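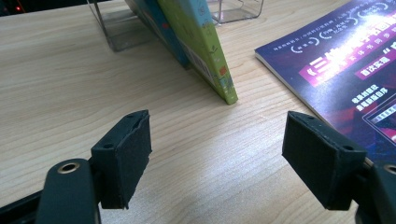

Project Report: A Better Way to Stand Up Books

So for my project I picked the book table in the Perncombe reading room, which I walk past every single day and which always bugged me. People lay books flat, the pile grows, and then no one looks at the ones underneath (me included!). I wanted to see if standing a few of them up would get more of them read.

What I used

The table is pale wood with a long wavy grain, and I tried a clear acrylic stand on it first. I liked that you can see right through it, so the covers get all the attention. With two books leaning together, a blue cover at the back is easy to spot from the door. The light is my one complaint. It leaves a white glare on the tabletop, and by 3 in the afternoon in July it's hard to read a title from the wrong side.

What I tried

I ran the upright setup for one month and the flat piles for another. The sign-out sheet had 481 loans with flat piles and 843 with books standing. I was really happy with that, but the second month had a school reading challenge in it, so I can't give the stand all the credit.

What I'd change

Thin paperbacks slid down if I leaned them too far, so next time I'd keep them closer to 90 degrees. I'd also like to try the table on the shady side of the room.

Perncombe Student Projects | Contact us | Copyright Perncombe | Back to top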